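Notes, Clustell lunch talk, slot 2

(Wait for the door to close. Water!)

Hi all, I'm Kilian Plattner, I work on the Flasbridge project, and I spend most of my week teaching a robot arm to work inside old desktop PCs. Well, I say teaching. I do the task by hand through the controls, we record it, and the model gets to learn from my mess.

We started in August with a target of 600 good runs. We're at 853 now, and yes, I got a bit carried away.

Tell the Lilberg story here, keep it short! (Same PC, same desk, same lamp for weeks. Model was great until we turned the case a few degrees.)

So now we change things all the time. Case angle, cable mess, start position of the arm. I redo a run if I bump the board, but I keep the slow ones and the ones where I miss and try again, because those fixes are gold for the model. Sutter disagrees with me on this, ask him at the break.

Next slide, let them look for a second.

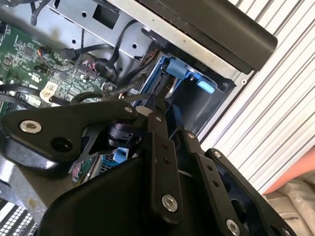
Wrist camera view: gripper tip by the blue drive tray, cables close by.

Point at the gap left of the tray. Ask the room how they'd go in. Somebody always says "from the top," and then we can talk about cables.

After that, the labeling demo, up to 2 minutes, then questions.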